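Omdale Rectangular Work Table, White

Item no. 978
Availability: In stock
Warranty: 7 years on the frame, 2 years on the top

Overview

The Omdale table is part of the Flakach range of furniture for training rooms, laboratories and shared offices. It is supplied with a white rectangular top and is intended for daily use in rooms where the layout changes often. Tables may be ordered singly or in sets, and all tables in the range share the same working height.

The top is finished in a low-glare white that matches the Tilahun storage units and the Orby side table. Customers who are adding to an earlier order should note that the shade was revised in May; tops from before that date are a little warmer in tone.
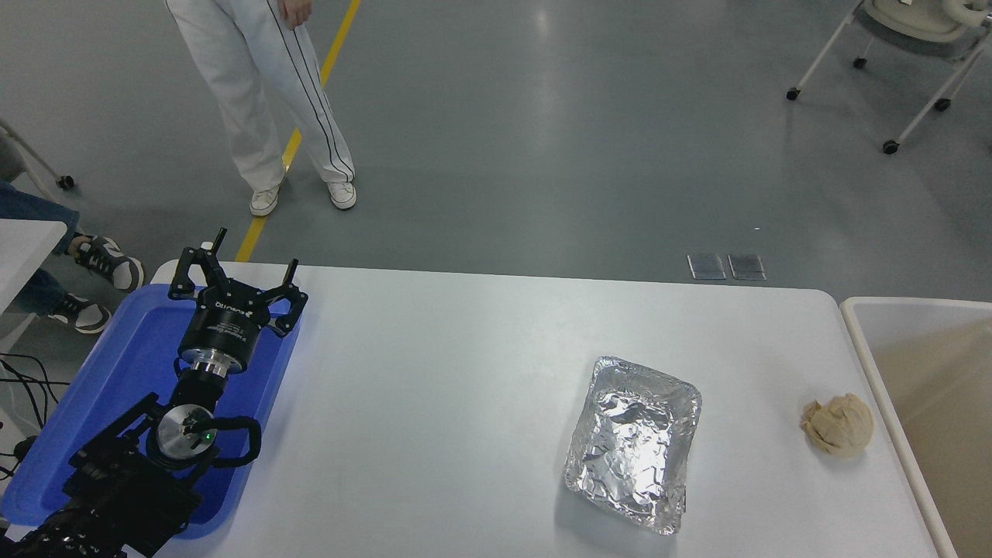 White rectangular top, in use.

Assembly and placement

The table is delivered flat in two cartons. Assembly requires two people and the hex key provided. The legs should be tightened by hand first and fully secured only after the table has been turned upright and leveled. Each foot adjusts separately for uneven floors.

Equipment that clamps to the edge should be fitted with a protective pad. Damage caused by clamps is not covered by the warranty.

Care

Clean with a soft cloth and mild soap. Bleach, solvents and abrasive pads will dull the finish. Ink and marker stains should be treated promptly – the Flakach care sheet lists approved cleaners.

Ordering and delivery

Orders of 13 tables or more qualify for the institutional rate, which is applied when the quotation is issued. Purchase orders are accepted from schools, colleges and public agencies. Orders received by 12th February will be filled at current prices.

Replacement feet, leg bolts and edge pads are sold separately under Omdale Parts.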